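What's Inside a Computer Tower?

by Jaanus Rätsep for the Mirklow Kids Science Page

Ever looked at the big box under a desk and wondered what's in there? Lots! Chips, wires, slots, a fan or two. Let's open one up and have a look. Quick tour, so keep up.

First, the case. Metal, mostly. One side panel comes off so people can reach in. Lay the tower on its side and it's like looking down into a tiny city. The green part is the ground the city is built on.

That green part has a name: the motherboard. Everything else plugs into it. Everything! Thin metal lines run all over it, and electricity zips along them carrying messages.
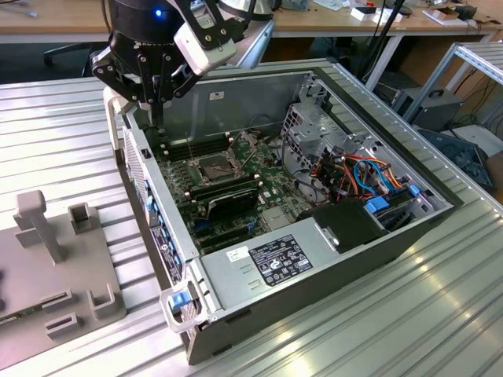

A tower on its side with the panel off. Find the green motherboard and the colorful cables.

Now the parts. There are a few big ones to learn.

The power supply. A metal box. Electricity from the wall is too strong for little chips, so this box changes it into a kind they can use. Then it sends it out through wires. Never ever open a power supply, even an old one. It can hold a nasty shock inside after it's unplugged.

The wires. Why so many colors? So people can tell them apart. In lots of desktop computers red means 5 volts and yellow means 12 volts, and black is the way back. Some makers do it their own way tho, so a grown-up should always check. 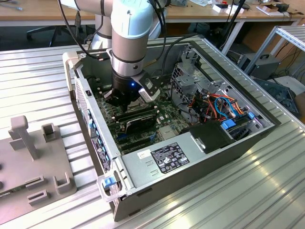
Next up, the drive cage. Sounds like something at the zoo. It's a metal frame where the drives sit, and drives are where your stuff gets saved. Pictures, games, the story you wrote about a dragon. Turn the computer off and it's all still there in the morning.

Memory is different. Memory (people say RAM) is for what the computer is doing right now. Think of your desk at school. You put the book you need on top, use it, put it away. Big desk = more books open at once. RAM comes on long thin sticks that push into long thin slots. Turn off the power and RAM forgets the lot.

My friend Ott Vītola teaches a computer club in Padetham and his kids made up a rhyme for it. "Drive remembers, RAM forgets, that's the best that memory gets." Not bad! 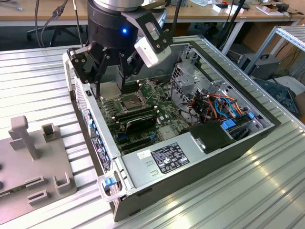

Heat! Chips get hot when they work hard. Too hot and they slow down or switch themselves off. So there's a heatsink, a lump of metal with thin fins. Heat spreads into the fins and air carries it away. Often a fan helps. That's the whoosh you hear when a game gets busy.

And last, the boss. The processor, or CPU. It does the thinking, well, the sums. Billions of tiny steps every second. It's flat and square-ish and has its own special seat called a socket. Levers hold it down tight. It only fits one way round, and the little contacts in the socket bend very easily, so go slow and dont touch them. 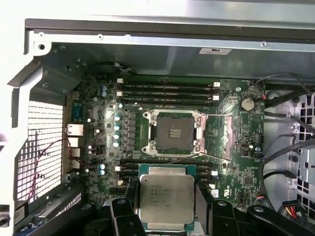
A Xeon processor over the motherboard. The open socket has a metal frame around it.

Try this: get a shoebox and build a pretend computer. Green card for the motherboard, foil for the heatsink, yarn for the wires. Ott's club made 18 of them in October and the best one had a dragon on the drive.

Want to see a real one? Ask a grown-up first. Power off, plug out, and wait for them to take the panel off.

Words to know
Motherboard: the green board everything plugs into (some are black or blue)
CPU: does the sums
RAM: remembers for now
Drive: remembers for later
Heatsink: keeps chips cool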